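4. Working next to the cord cell

This section is for the people who work at the packing bench. The technical set-up of the arms is in section 3. Please read section 4 completely before your first shift with the cell, also if you have packed cords by hand for many years.

4.1 What changes for you

Before the cell came to the Gronenville hall, two people per shift took the power cords out of the bulk box and laid them one by one into the outgoing boxes. This work is now done by the arms. The job of the bench operator remains, but it is a different job. You prepare the boxes, you watch the picking, you help when a cord is caught, and you decide if a cord is good enough to send.

The first weeks will feel slow. A person with good hands is faster than the arm when the cords are tangled, and the arm does not become impatient. Please do not help it by reaching in while it moves. In April we had 13 stops in one shift, and 9 of them came from a hand inside the marked area.

Your break times stay the same. The cell may not run alone during a break. The operator who leaves must pause it or hand it over to a colleague by name, in the shift book.

4.2 Before you start

1. Check that the shift book is signed by the operator before you. If the last line is open, call the shift lead.

2. Remove watches, lanyards and loose sleeves. Long hair must be tied.

3. Press the stop button once and release it. The panel must show HELD. If it shows something else, do not continue and call Arben Vlachou.

4. Look at the work surface. Take away tape, cut cable ties and pieces of cardboard.

5. Look at the cables of the arms. They must hang free, without a knot and without a box standing on them.

4.3 Placing the boxes

1. Open the bulk box completely and fold the lid back. A lid that falls forward is the most common reason for a missed pick.

2. Put the bulk box on the right and the outgoing box on the left. The Druvo program does not know the boxes by their label, only by their side.

3. Press the cords in the bulk box down with a flat hand. You do not need to untangle all of them. Pull apart only the knots which are tight.

4. Turn some plugs to the top, where the gripper can find them.

5. Take your hands out, step behind the yellow line and press RUN.

Note: A box with a bent or lightly torn rim can be used inside the cell. It cannot be used for shipping. Put the cords into a new box before the pallet.

Caution: Do not fill the bulk box above the rim. One box takes a maximum of 400 cords of the short type – for the long type please see the table in section 3.

4.4 During the run

The gripper takes a cord at the plug and carries it over to the outgoing box. Stay where you can see the fingers and both boxes at the same time.
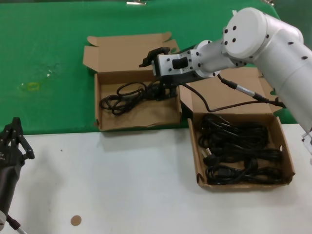 Figure 4-1. Gripper holding a cord by the plug at the outgoing box (left). Bulk box on the right.

1. If a second cord comes up together with the first, press HOLD. Wait until the arm stands still, then free the second cord by hand.

2. If the gripper closes without a cord two times, press HOLD and move the plugs as in 4.3.

3. If a cord has a cut or a bent pin, put it in the red bin and write it in the shift book. The arm cannot see this kind of damage.

Caution: The arm on the other side can start to move also when it has been still for a long time. HOLD stops both arms. Never reach over one arm because the other one is working.

4.5 Changing places

Nobody stays at the cell for more than half a shift. Watching makes a person tired in another way than packing, and most people notice it late. Maeve Scanlon keeps the rotation list. If you do not want to work at the cell, tell her before the list is made – this has no effect on your pay grade.

After every 500 picks the panel asks for a short check of the finger pads. Wipe them with a dry cloth in HOLD. If a pad is loose, leave the cell in HOLD and write the time in the shift book. Keegan Mahuika changes the pads, and the operators should not do it themselves.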